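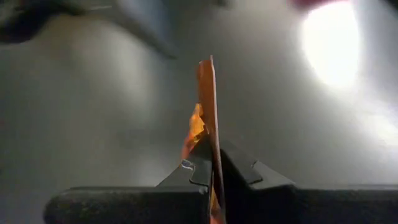 Call for participants: pantry and kitchen chores study

Lumden is looking for people who put the groceries away. If you have ever stood in front of a cupboard with a half-used packet of something in one hand, wondering where on earth it lives, you already have most of the experience we need, and we would love to hear from you.

We work on robot arms for ordinary household jobs, and the question we get at every family dinner is whether the things can do the chores yet. The fair answer is some of them, some of the time, and slower than your teenager. A rigid tin with straight sides is a reasonable thing to ask of a gripper. A soft paper pouch that slumps over and changes shape every time it's touched is a good deal harder, and a glass jar standing right beside it makes everybody in the room a bit more careful. Pantries are full of exactly this mixture, so that is where we have decided to spend the first half of the year. 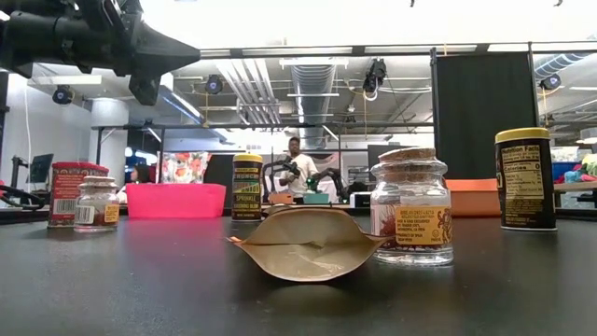 The spice bench, with the pouch lying beside the cork-topped jar.

We are after 50 participants in all. You'll come in for one session of two hours, and you don't need any background in robotics, engineering or computers (several of us came to this from hospitality and retail, and it shows in how we argue about shelving). What we want is your habits and your opinions, the fussier the better.

In the first part of the session you'll tidy a set of pantry goods the way you would at home, while one of us takes notes. Then you'll have a turn at guiding a pair of arms through the same sort of job. Most people find this funny for ten minutes and then become very determined! We finish with a cup of tea and a chat about which chores you would happily hand over, which you'd never let a machine near, and how slow is too slow.
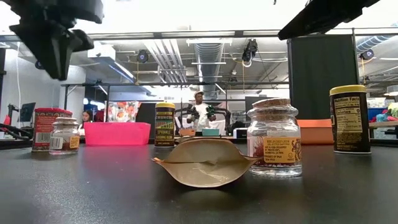
We are especially keen on that last conversation, so please don't feel you have to be polite. Somebody who thinks the whole idea is silly is every bit as useful to us as somebody who wants the dishes done by a robot tomorrow. We would also dearly like to hear from people with arthritis or reduced grip, from anyone who cooks for a big household, and from people who have stacked shelves or packed orders for a living.

You'll need to be 18 or over and comfortable standing or sitting at a bench. Chairs are available at every station and you can take a break whenever you like. If you use a wheelchair or would rather bring a support person, mention it when you write and we'll set up the bench to suit. Please tell us about food allergies too, as we work with real groceries, including spices.

Participants receive a $50 grocery voucher and their parking. Sessions run until the end of June, with daytime and early evening places.

To put your name down, write to Itzel Tapia at the Lumden front desk with your first name, a phone number and the times that suit you. Questions about the study itself can go to Hinata Kobori, who runs the bench sessions and is very happy to talk at length.

Posted January 16, 2025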